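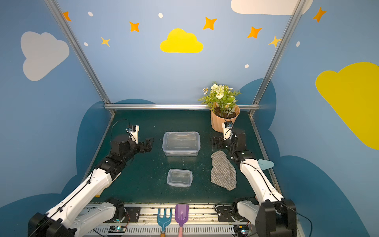 Slide 1. The potting table, with the plant at the back and the hand tools at the front.

Speaker notes, Lalit Nigam, Brillham indoor garden evening, Sep 6, 2026

Good evening, and thank you for coming. My talk is 20 minutes, then we take questions.

(Leave slide 1 on.) I want to speak about the small mess that comes with small plants. Please look at the table top first. On a dark surface like this one you see every grain, and most of it is near the little container and along the front edge. I like a dark table for this. On a pale table I miss half of it and find it later with my sleeve.

Containers. Two clear food containers, one larger and one smaller. At home I use the larger for fresh mix and the smaller for what I sweep up. Clear plastic is good, you see how much is left without opening anything. Write the date on the lid. I keep old mix until November and then I throw it.

Tools. The hand rake and the trowel stay at the front, where the hand goes first. (Hold up my own trowel from Trovico. Pass it to the first row.) The rake is for loosening the top of the soil, very light, do not pull at the base of the stems. A trowel is too big for a cup-size pot — take an old spoon.

Cloth. Any kitchen cloth, the striped one is fine. First wipe dry, from the back to the front, into the container. Only after this use a damp cloth. If you begin with water you make mud, and I did this for many years.

The plant. The one on the slide has artificial leaves, so it asks for no water, only dusting. For real ferns, move the pot away before you wipe, and put it back last. Ask who has ferns at home. Wait for hands.

(If time is short, skip the part about Goel pots and go to the prices.)

Prices: the starter set at the Vamgate stand is 27 dollars, the set with gloves is 40. Sign-up sheet for the repotting class is by the door, 50 places.

Next slide: root rot.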